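Gripper trials put chore robots at just over half on tight fits
2022-12-31

Jiltex has released results from its second round of manipulation trials, and the figures are modest. Of 802 attempts to place an object into a close-fitting opening, the arm finished 409 without a person stepping in. The remainder ended in a jam, a drop or a timeout.

The company builds control software for two-finger grippers and wants to sell it for shelf restocking, dishwasher loading and small parts kitting. All of these jobs end the same way, with a held item being lined up with a space not much bigger than itself. Jiltex calls this the last step, and it is where most of the failures were logged.

Natanael Sales, who ran the trials at the Tultside site, said picking items up from a bench is no longer the main problem. "Grasp failures were a minor category. What costs us is rotation. If the part is a few degrees out when it meets the edge, pushing harder makes it worse, and the controller has to recognise that and back off."

Round parts did best because their rotation does not matter. Parts with several points or notches did worst. The controller was allowed 2 corrections per attempt before the run was scored as a failure, a limit Sales described as strict but close to what a shop floor would put up with.

Kaltis, which supplied the force sensing, is working on a faster update rate. Jiltex expects to repeat the full set in June with the same parts and the same scoring, so that the two rounds can be compared directly.

Retail group Lopes, which had asked for a demonstration of cutlery sorting and drawer packing, has put off a decision until those results are in. A person doing the same work rarely needs a second try, and the arm is still slower even when it succeeds. Jiltex gave no cycle times and no price.

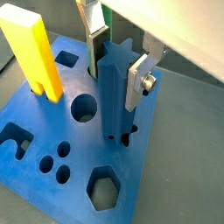

Filed under: Automation

A star-shaped prism held between the gripper fingers, part of the way into its matching hole in a blue shape-sorter board. Multi-pointed parts are scored separately from round and square ones in the Jiltex results.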